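Deal Alerts Pilot – Progress Report
To: Marina Kyriakidis, Hutapea Fund
From: Wilma Halliday, Zodura
May 13, 2018

Where we are
We had a great spring! The coupon email now goes to 553 households, and 127 of them signed up after the school supply swap.

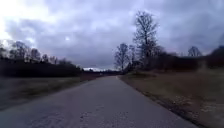
Price checks
Every deal gets checked on the morning it goes out – price, shipping and coupon end date. We pulled 21 listings that had expired or gone back up, mostly towels and small kitchen stuff. Readers write in when they spot one first, and I love that they do. 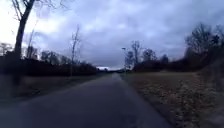 Paved path under heavy cloud

Money
We have spent $2,000 of the grant so far, nearly all of it on the Mania mailing software and printed coupon binders. The binders went fast (the zip pockets were a hit!), so we'd like to move the leftover postage money into a second batch.

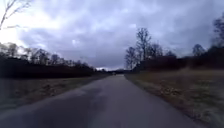
Next up
Pronemov is building us a page where people can sort deals by store and by what's left in stock. The test version already loads nicely on an older phone.
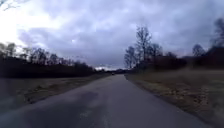 We also want the holiday toy list ready before November, with layaway dates next to each store. Could you let me know if the binder change needs a new form?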